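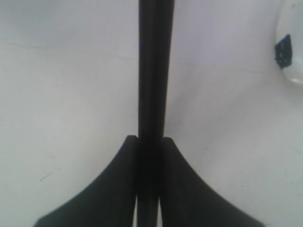 Matte black and nothing printed on it: a plain rod against a pale background.

News > Media releases > Prilleline

Prilleline opens its Kartha storeroom sale in July, and yes, the black rods are in it

Hello from the back room at Prilleline! I'm Agnes Sandberg, I look after the shop floor and (since Mathis Lefèvre went on leave) the press releases too, so bear with me.

We've been tidying the Kartha storeroom since autumn and we've finally reached the rods, poles and odd lengths at the far end. If you've ever come in asking for a simple black rod with no logo down the side, you'll know how long I've been wanting to put these out. They're round, they're dark, they don't shine, and they go with pretty much any colour you've already got at home.

Doors open at 9 am. There are 40 bundles to start with, tied and labelled by Sosina Mekonnen, who has much neater handwriting than I do. Another 36 will come across from the Conard shed once Ibsa Worku has been through them with a tape measure. We're limiting it to 2 bundles per person on the first morning, sorry, but last year one bloke filled a whole ute before smoko and I had a queue of very cranky people to deal with.

"I'd use one for tomatoes, one for the curtain in the laundry and I'd keep one behind the door because you always need a long stick," said Edit Virág, our owner, when I asked her for something official. I've left it as she said it.

Everything else from the tidy-up goes out at the same time: hooks, baskets, the good timber shelves from the old Jometti fit-out and a heap of jars without lids (if you've got the lids, please come and see me). There's parking at the side for 70 cars, and the gate by the bins will be open as well. Bring your own rope if you're tying things to the roof racks, we're down to our last ball of twine.

Media are welcome from 8 am for a look around. Ask for Agnes at the counter, and I'll put the kettle on.

We use cookies to remember your preferences. Accept | Manage settings

© Prilleline. All rights reserved. Contact us | Back to top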